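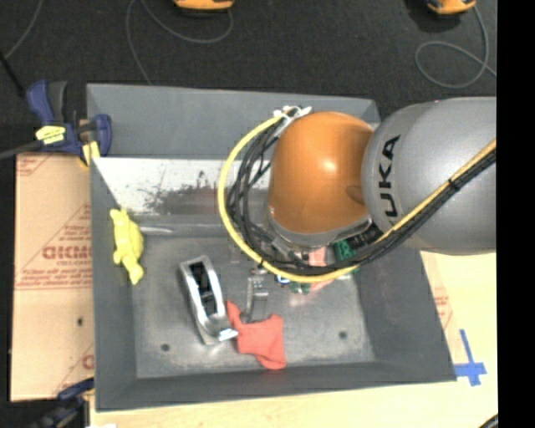 Figure 2. Robot arm over a shallow gray bin, with cables looped around the orange joint.

4. Do guest-count rules predict restroom lines?

4.1 The rule and where it comes from

Most planning sheets for outdoor events tell the host to take the guest list, divide by a fixed number, and rent that many portable units. The Testov sheet and the Silcombe sheet both do this. They differ in the number they divide by, and neither says how it was chosen. We asked both firms for the records behind their sheets and received a brochure from one of them.

We doubt that guest count is the right place to start. A line forms when people arrive faster than units free up, and arrivals at a wedding or a company picnic come in bursts. A dinner that breaks before the speeches sends a large share of the room out at once. A drop-in fair of the same size may never produce a line at all. A rule that treats the two alike will be wrong for at least one of them.

4.2 What we compared

We used line logs from 19 events held at the Irwood grounds, all with a printed schedule and all served by single-stall units. For each event we worked out the number of units each sheet would have called for, then compared it with the longest wait in the log. We set 5 minutes as the wait a guest would complain about. That cutoff is our own choice, and a reader who prefers another should treat the results with care.

4.3 Results

Neither sheet did well. Events that met the Testov number still ran past the cutoff when the schedule had a single long break, and several that fell short of it had no line worth logging. The Silcombe number is higher, so it missed fewer bad waits, but it also left units standing idle for most of the afternoon. Renting more of anything will shorten a line, and we do not count this in the sheet's favor.

The length of the longest gap between breaks was a better guide. When guests were held in their seats for more than 60 minutes, waits rose sharply whatever the head count. The Sirko calculator, which asks for the schedule, came closest to the logs. It still assumes that every unit stays in service, and the logs show closed units at 2 events.

4.4 Limits

All of the events were at one site, in mild weather, and a December party in a heated tent may behave differently. Alcohol service was recorded only as yes or no. We would not replace one fixed number with another on this evidence.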